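Filed under: Talks & Events > Workplace Automation

Speaker notes - Védís Stougaard, Greddale

Open with the sorting bench as it stood in March: 5 operators, one lifting task, repeated through the shift. State plainly that no position was removed when the Derine cell was introduced. Pause before the next point.
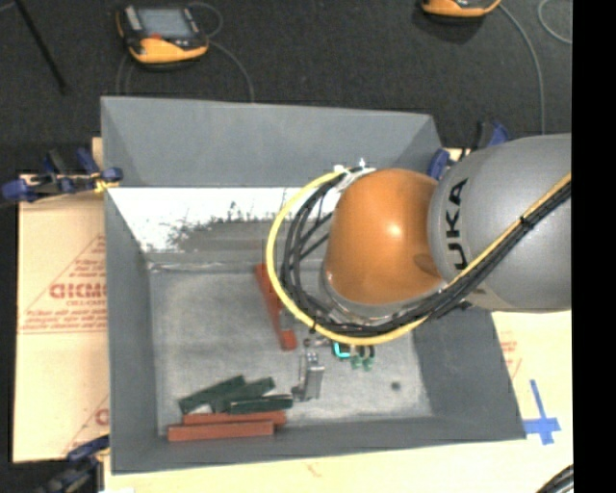 Duties did change. Operators now set up the bin, respond to stops and sign off each batch of 200. Training took longer than planned - mention the Söderlund report if asked.

Acknowledge the concern raised by the night shift: less lifting, but more waiting and less conversation. The rotation schedule is still under review. Take questions on pay grades at the end.

We use cookies to improve your visit. Accept | Manage settings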